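Subject: Re: [Hiline] pale tabletops, to oil or leave alone?

Leszek Szulc wrote on Monday:
> Mine has picked up a few tiny specks and I can't decide
> whether to sand them. What have the rest of you done?

Dear Leszek and all,

Welcome to the list! I would put the sandpaper away, myself. I rubbed at one dot on my old Vusside desk until I had a dull patch far worse than the dot, and I still look at it every morning. With grain this lively you soon stop noticing them. 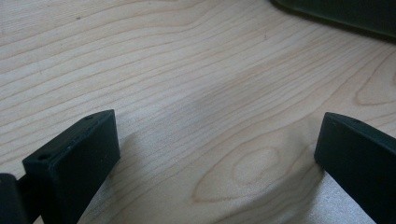
Oval loop in the grain, lower center.

Mine is the light one with the rounded corners, and it gets everything: the white storage box with the ridged lid, the brown teddy bear (my dear old fellow), and cables as well. I wipe it down with a damp cloth and dry it straight after.

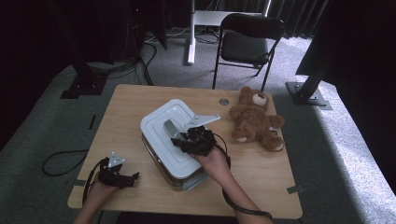 Does the Bielecka soap need rinsing off?
A quick wipe with plain water is enough, and then leave the top bare for 20 minutes.

Warm wishes to everyone at Iltcombe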